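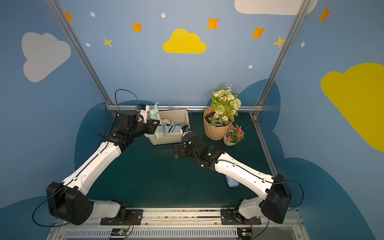
September 24, 2018

Yetunde swears by one bin for everything. I have my doubts. Cloths folded in one end, a bottle stood up in the other, flowers beside it so it all looks intended. Give it till February.

She read it in the Winard booklet, all 40 pages. I got to page 15 and had a nap. 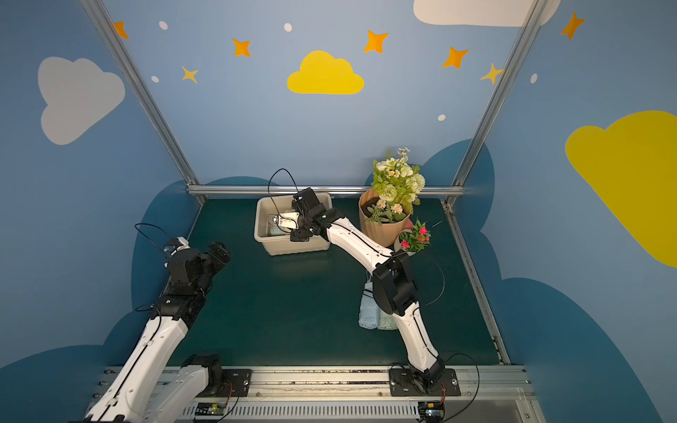
Later

Flowers still there, the artificial ones, at least they can't die on me. Veronika Tanner rang and thinks we should label things. Label what? It's a bin.

Then the umbrellas. Who needs more than one - the mint handle and the pale blue one are near enough the same to me, straps and all.

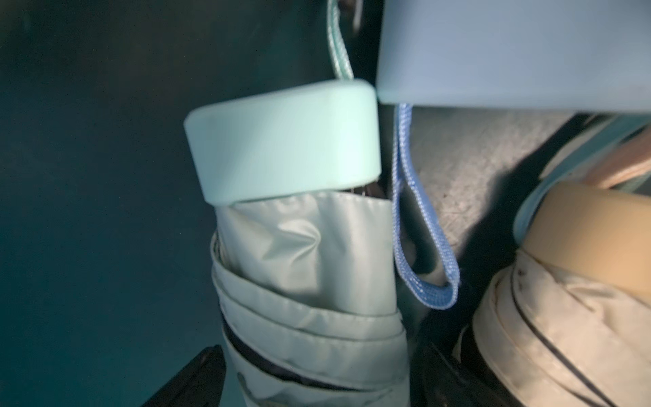
I said so and was told they were 50 per cent off at Flamwood. Fifty per cent off what, I'd like to know. Bed.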